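Visit report: Conine manipulation lab, March

The afternoon was given over to end effectors. Conine has been comparing two hands for its dual-arm cell, the Clarketti four-bar and the Skalteo tendon hand, and Jade Crabtree had both sets of logs open when we arrived. Each hand gets 200 attempts per task. The task we watched was the handover, in which the left hand presents a small block and the right takes it.
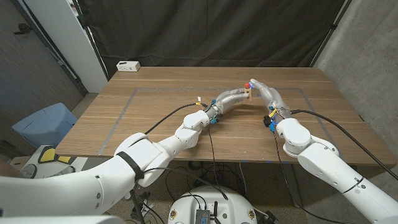
Most of the failures in the logs are timing faults. The receiving hand closes, the giving hand releases late, and the block rotates between them. Tamás Lakatos moved the release trigger from finger position to motor current, with a 25 ms window, and says the late releases dropped sharply on the Skalteo. The Clarketti showed less change. Its current signal is noisier at low grip force, and he has not yet filtered it.

Cabling remains the weak point. Wrist connectors were reseated 3 times in one week, and Horrocks has been asked to quote for a strain relief bracket.

The combined log stood at 837 attempts when we left. We asked for the raw current traces and the controller settings for both hands.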